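Lirow Flatbed Knitter: Owner's Guide
Section 3: Setting Up and Knitting Your First Sock

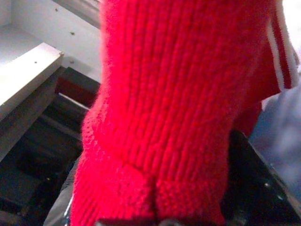 Red knit sock with white stripes at the cuff.

Hi, I'm Nathalie Beaulieu, and I write the guides for the Lirow. I've been knitting on one in my back room in Prarnovthorpe since before it had a proper name, so most of the warnings in this section come from things I did wrong myself (the worst of them at midnight in December, with gifts due). If you've read Section 2, your machine is out of the box and the brushes are on. If you skipped Section 2, go back and at least do the part with the shipping foam. The carriage won't move with the foam in, and if you force it you'll bend needles!

3.1 Pick a spot

You want a table that doesn't wobble. I know everybody says that about every machine, but a wobbly table really does make you drop stitches, and then you blame the tension and start fiddling with a dial that was fine.

1. Set the machine bed at the front edge of the table, with the carriage rail facing you.
2. Slide both clamps into their slots under the bed. They click.
3. Tighten the clamps by hand until they stop. Don't use pliers.
4. Push the bed gently from left to right. If it shifts, loosen both clamps, square the bed up and tighten again.

Note: The clamps fit a tabletop up to 3 inches thick. On a thicker table, use the long clamp screws from the accessory bag.

Leave yourself elbow room on both sides. The carriage travels past the end of the bed on each pass, and I have knocked over more cups of tea than I care to admit.

3.2 Put up the yarn mast

5. Stand the mast in the hole at the back of the bed and turn it until the flat side faces you.
6. Hook the tension spring onto the top of the mast with the open loop toward the front.
7. Set your cone or ball on the floor behind the table, right under the mast.

Caution: Keep pets and small kids away from the back of the table while you're knitting. Yarn moves fast back there and a tail is very exciting to a cat.

If you're working from a ball, pull from the center. If you're working from a skein, wind it first. Please, please wind it first. I once tried to knit straight off a skein draped over a chair and spent the whole evening picking apart the tangle.

3.3 Which yarn to start with

Start with a smooth sock yarn in a color you can see well under your lamp. I like Lemieux sock wool for practice. It comes in 400-yard balls, it doesn't split much, and a mistake in it is easy to spot. Save black for later, and anything hairy too, until you know what a good row feels like under the carriage.

Set the stitch dial to 7 for now. You'll see a lot of advice in the owners' group about 6 and a half, and some of those people make gorgeous socks, but they've been at it for years and they like a firm heel. Seven is forgiving.

3.4 Thread the carriage

8. Bring the yarn up from the floor, through the ring at the back of the mast, and over the top.
9. Pass it between the two tension disks. It should sit down between them, with a little drag when you pull.
10. Run it through the loop of the spring. The spring should bow forward as you pull and lift again when you let go.
11. Bring the end down to the carriage and lay it in the feeder, then close the gate.
12. Tuck the tail under the left clamp so it can't get pulled back up.

Note: If the spring doesn't move at all, the yarn has jumped out of the disks. Go back to step 9.

Step 9 is the one I still get wrong. If your first few rows look loopy at the edges and nothing else has changed, check the disks before you touch the dial.

3.5 Cast on

13. Push the carriage all the way to the right.
14. Bring 60 needles forward to the working line, using the flat edge of the needle pusher. Keep them centered on the zero mark.
15. Push every other needle back out of work.
16. Move the carriage slowly to the left. You'll see little zigzags of yarn lying across the hooks.
17. Hang the cast-on comb on the zigzags and let go of it gently.
18. Bring the rest of your 60 needles forward again and move the carriage to the right.

Caution: Never drop the comb. It's heavier than it looks and the teeth are sharp. Wear shoes.

Go slowly on those first passes. There's a rhythm to it and you'll find it, but everyone wants to zoom along like the woman in the demo video, and the carriage will jam if you rush it before the comb is on. A steady pass takes me as long as saying my own name out loud, if that helps (it made my husband laugh, anyway).

3.6 Knit the cuff and leg

The flatbed makes a flat piece that you seam up the back later. Knitters who come over from circular machines sometimes grumble about this. I like a seam! It holds its shape, and you can fix a bad row without undoing the whole tube.

19. Set the row counter to zero.
20. Knit 20 rows for the cuff. To rib it, follow the latching-up instructions on the card in your accessory bag.
21. For stripes, cut the main yarn at the right-hand side, leaving a tail as long as your hand. Thread the second color and knit 4 rows. Then swap back.
22. Repeat the stripe if you want another one.
23. Knit 50 rows in the main color for the leg.
24. Move the two claw weights up every 10 rows so they hang close under the needles.

Note: Always change colors on the same side. If you change on the left for one stripe and the right for the next, your seam will have tails on both edges and it gets lumpy.

Stripes near the top are a nice place to practice color changes. If one goes a bit wonky, pull on the tail from the back and it'll usually settle. Weave the ends in when the sock is off the machine. I've tried weaving them as I go and I lose more time than I save.

3.7 When it jams

It will jam at some point. Stay calm and don't yank.

25. Stop pushing as soon as you feel it catch.
26. Flip the release lever on top of the carriage.
27. Lift the carriage straight up off the rail.
28. Look for a needle that's sitting higher than its neighbors, or a loop caught on the brush. Free it with the latch tool.
29. Put the carriage back on the same side you started from, and turn the row counter back by one.

Caution: Don't lift the carriage without flipping the release lever. You can bend a whole row of needles that way, and bent needles aren't covered by the warranty.

Spare needles come in the small paper envelope. More are available from the Braltthorpe parts counter, part number 700 for regular needles and 200 for end needles. They look almost the same, so check the envelope before you put one in.

3.8 A few things people ask me

Do I need to oil it before the first sock?
No, it ships oiled. Wipe the needle bed with a dry cloth and knit a few inches of scrap yarn first, so any extra oil ends up in the scrap.

My edges curl. Did I do something wrong?
Plain knitting curls. It'll behave once it's seamed and washed.

Can I leave a half-finished sock on the machine overnight?
Sure, I do it all the time. Take the weights off first and throw a sheet over the bed to keep the dust out.

My second sock is longer than my first. Help!
Check that you reset the row counter before the leg, and that you used the same dial number for both. Then measure them after a wash, and if they're still different, wear the long one on your bigger foot.

The heel is in Section 4. Leave the sock on the needles, take a break, and have the two-eyed transfer tool and a bit of scrap yarn within reach before you turn the page.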